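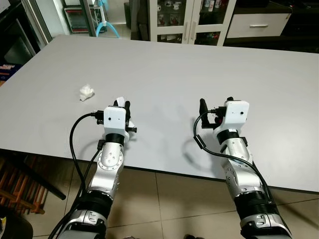
Vale a pena montar isto em casa ou é só uma forma cara de perder uma mesa?, perguntou uma leitora na caixa de comentários do texto anterior, e acrescentou que, pelo mesmo dinheiro, mudava os armários da cozinha e ainda sobrava para as torneiras.

É uma pergunta justa. Tenho o conjunto de dois braços da Binholm em casa desde julho e os meus armários continuam por mudar. Quanto à mesa, está perdida.

O conjunto chega em segmentos, com as garras à parte e um manual que trata o leitor por "estimado integrador". O estimado integrador demorou quase 18 horas até ter os dois braços a mexer, repartidas por vários serões, e umas quantas foram gastas à procura de parafusos. As juntas encaixam bem, sem folgas que eu tenha sentido, e o metal tem um ar sério que o preço já fazia prever. Os parafusos das tampas vêm num saquinho único, de três comprimentos quase iguais. Quem trocar um curto por um médio só o descobre quando a tampa fica a olhar para ele de lado. Recomendo uma caixa de ovos.

A mesa é uma Grasso, comprada à parte por ser grande, lisa e não abanar. Não abana. É clara a ponto de um lenço branco lá em cima se tornar um problema de investigação, e foi precisamente com papel amarrotado que decidi começar. A culpa é minha, o manual sugeria cubos coloridos.
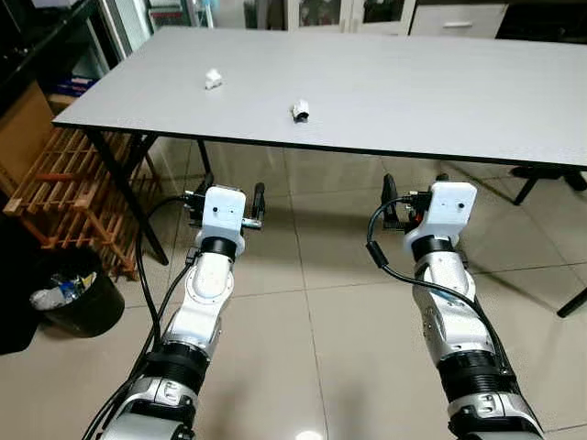 Os dois braços voltados para a Grasso, com duas coisas brancas pequenas à espera.

A programação faz-se no Vodus, incluído no primeiro ano. Guia-se o braço até à posição, grava-se, passa-se à seguinte. Para levar um objeto de um lado ao outro da mesa uso oito posições, e gosto de todas menos da última, que o programa insiste em arredondar à sua maneira. Há uma opção para desligar o arredondamento. Está no menu "Aparência". Escrevi ao apoio técnico a perguntar porquê e recebi um inquérito de satisfação.

Fora isso, o Vodus porta-se decentemente. Abre depressa, guarda sozinho e a paragem de emergência tem um botão enorme no ecrã, que já usei mais vezes do que queria contar aqui. A coordenação entre os dois braços é o ponto forte: define-se uma zona comum e o programa não deixa entrar um enquanto o outro lá estiver. Parece gente educada numa porta, com a mesma lentidão.
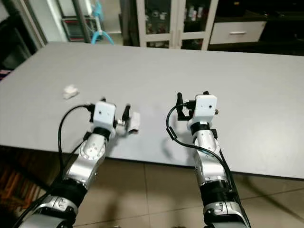

Garra esquerda ao trabalho com uma coisinha branca, garra direita sem nada para fazer.

Os cabos são a minha queixa maior. Saem das garras em laços generosos e descem pelo lado de fora dos braços. A Binholm chama a isto "percurso livre". Inclui abraçadeiras, 16 ao todo, mas se as apertarmos onde o manual manda, o pulso fica sem curso para rodar até ao fim. Deixei folga e passei a planear os movimentos com o cabo em mente, como quem passeia um cão com a trela comprida.

Os dedos de origem também não me convenceram. São lisos e duros, bons para caixas e inúteis para papel. Acabei por encomendar os da Ristska, que custam um disparate para aquilo que são.
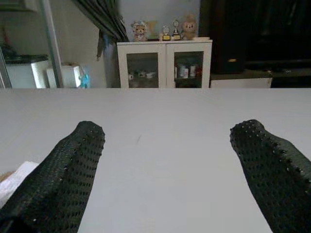
Custam, mas ficaram. A superfície com furinhos agarra melhor as coisas moles e a ponta arredondada perdoa-me a pontaria. Em contrapartida, junta pó com entusiasmo e só se limpa com uma escova de dentes velha, e a montagem pede uma chave que não vem na embalagem, nem na da Binholm, nem na gaveta onde eu jurava que estava.

Respondendo então à leitora: se quer apanhar lenços de papel, a mão continua imbatível. Se quer passar serões a convencer dois braços a fazê-lo, compre o Binholm, some logo os dedos da Ristska ao orçamento e escolha uma mesa de outra cor. Dou-lhe três estrelas e meia. A meia é pela paragem de emergência.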